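How to Compare Two Grippers Without Fooling Yourself

Robot Bench Notes, Storusora workshop pages
June 25, 2026

Every gripper is excellent in its own brochure. The demo part is always the perfect size, slightly rubbery, and placed exactly where the arm would like it to be. Then the gripper arrives at your bench and meets a can of corn.

The procedure below is the one we use when two sets of fingers want the same job. It takes a day if the wiring behaves and two days if it doesn't, so plan on two. You need an arm you already trust, a fixed camera, a shelf, a table and a bag of groceries.

For this round the contenders were the Gasbridge parallel fingers, which came with the arm, and the Prindgate angled fingers, which came with a sales call. The arm controller was a Bravo running its stock software. Swap in your own names as you go.

Before you start

Decide what question you are asking. "Which one is better" is not a question, it's a way to spend a week. Ours was narrow: which fingers can take a can off a shelf and stand it on a table, upright, without help, more often than the other?

Write yours down on paper and tape it to the bench. Around lunchtime someone will suggest trying a banana. Point at the paper.

Then decide what counts as a success, also in writing. Our rule says the can must leave the shelf, touch down inside the target area, stay standing after the fingers open, and have no new dents. All of it or nothing. We used to award half points for "nearly," and the half points always ended up going to whichever gripper had cost more.

Step 1: Pick the objects

Use real cans, full ones. Empty cans are light and forgiving and will tell you lovely things that aren't true. Get a mix of heights and diameters, and include at least one tall one, because tall cans are where fingers go to be humbled. A top grip on a tall can leaves most of the weight hanging well below the pads, and any sideways nudge turns it into a pendulum.

Keep the labels on. If your camera is finding the objects, the labels are part of the test, and a bright printed can is a different problem from a bare metal one. Buy a couple of cans with the same word on the label and different artwork. Ours went through a stretch of treating all corn as one corn.

Retire a can once it has a dent in the rim. A dented rim gives the fingers something to hook on, and your success rate climbs for reasons you won't enjoy explaining later.

Step 2: Fix everything that isn't the gripper

Put tape marks down for the shelf feet. Bolt the camera mount, then put a mark across the joint so you can tell if it has crept. Leave the room lights the way they'll be during real work. If your building has overhead tubes and a shiny tabletop, you have reflections, and you might as well meet them now.

Lock the arm speed. We run 36 percent of maximum for comparisons, a number picked years ago for no reason anyone wrote down, and kept because changing it would make all the old sheets useless.

Lock the software version too. Turn off automatic updates on the controller. Check that they are off. Check again after lunch.

Step 3: Mount the first gripper and measure it

Bolt it on, torque the screws to whatever the manual says, and run the tool calibration from scratch. Don't reuse the offset from last time. The adapter plate seats a little differently on every install, and a tiny error at the wrist becomes a larger one at the fingertips, especially with long fingers.

Now enter the tool mass and center of gravity. This is the step people skip, and I say that as one of the people. With the wrong mass the arm sags or floats a hair when it stops, and you will blame the fingers for it. The Prindgate fingers weigh more than the Gasbridge ones, and on our first try we left the old mass in. The arm spent a morning setting cans down slightly below the surface of the table, or trying to.

Route the cable last. Leave a loop at the wrist big enough for the full rotation, then jog the wrist to both ends of its travel and watch the loop the whole time. A cable that pulls tight at one end will twist the grip just enough to matter, and it will only do it on some approaches, so you'll spend the afternoon chasing a ghost.

Step 4: Set the force

Start low. Close on a can, lift it a little off the table, and hold it while you count to 12. If it slides, raise the force one notch and go again. When it stops sliding, add one more notch and quit.

The temptation is to keep adding. A gripper at full force will hold nearly anything, in the same sense that a bench vise will. It will also leave marks, and it hides bad alignment by dragging the can into place as it closes. You want to see the bad alignment. It's the thing you are there for.

Use the same method for both grippers, even though you'll land on different settings. Matching the numbers between two makers is pointless - one company's 50 is another company's 80, and neither will tell you 50 of what.

Step 5: Run the picks

Do eight picks per position, then move on to the next position. Don't do all of one can first and then all of another. Mix them, using an order you printed out beforehand, and use the same printed order for both grippers.

Reset the shelf by hand between picks, and let the same person do it for the whole run. People have habits. One of us turns every label to face front, like a supermarket employee, and another leaves them wherever they stop. The camera noticed the difference before we did.

Record these for every pick:

Pick number and can
Shelf position
Result, yes or no
What went wrong, in plain words
Whether anyone touched anything

The last line will be blank nearly all day, and then one day it will save you. Write the plain words while they're fresh. "Slipped" is fine. "Left finger hit the rim, can turned, set down crooked" is better. "Weird" is on our sheets 12 times and has never helped a soul.

Step 6: Watch the release

Most of the attention in a gripper test goes to the grab, which is the dramatic part. Most of our failures came at the other end. If the fingers close a touch off square, the can hangs at a lean. It travels perfectly well at a lean. Then one side of the base meets the table first, the fingers open, and the can rocks. Short cans usually settle. Tall ones think it over.

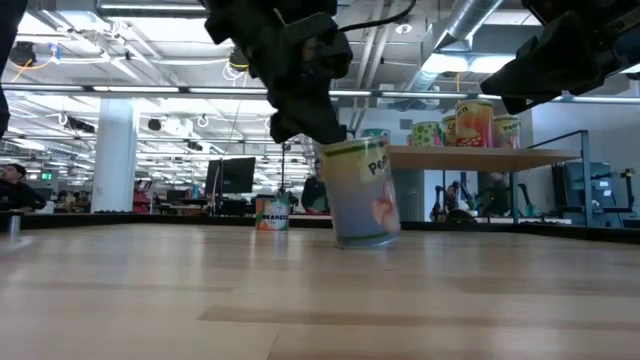 Slow the last bit of the descent and see whether the lean goes away when the base lands. If it does, the pads have enough give to let the can straighten itself, and you can open normally. If it doesn't, try opening the fingers partway, waiting a beat, and then opening them fully. The Gasbridge fingers needed that pause. The Prindgate fingers mostly got by without it, and then caught the rim on the way up, which canceled out the goodwill.

Check the retreat path while you're at it. Go straight up before going anywhere else. A sideways retreat is quicker and looks slick, right up to the moment the fingertip takes the can along for the ride.

Step 7: Swap grippers and do it all again

Yes, all of it, calibration included. By now you'll be tired and fairly sure you know the answer, so this is when the second gripper gets a sloppier setup than the first. If you can stand it, stop for the day and do the second one in the morning.

When both are done, put the first gripper back on and repeat a single block of picks. If the results look like its earlier ones, good. If they've drifted, something else moved - camera, shelf, cable, the table itself - and you get to find out what.

Reading the results

Our full set came to 526 picks counting both grippers, the repeats, and a block we had to throw out after the camera mount crept. Sort the failures by cause before you look at the totals. A gripper that fails in one way can often be fixed with new pads or a slower descent. A gripper that fails in nine ways is telling you something.

Look at the shelf positions separately as well. Wide fingers do fine on a lone can and badly in a crowded row, where they need room on both sides to get down around the rim. If your real job is a packed shelf, the lone-can score is decoration.

For our question, the Gasbridge fingers won on tall cans and tight rows, and the Prindgate fingers won on short cans and cycle time. We kept the Gasbridge on the arm. The Prindgate is in its case on a shelf, and we plan to rerun it in December with the softer pads, which are on back order.

Common problems

The first pick after a break always fails. Run two throwaway picks before you start recording, and do it for both grippers.

The fingers close on air. Check the tool offset first and the camera mount second. Leave the vision settings alone until you've done both.

The force setting went back to default. Some controllers drop it after an emergency stop. Ours does. Add it to the startup script.

Someone ate the peaches. Buy two of everything.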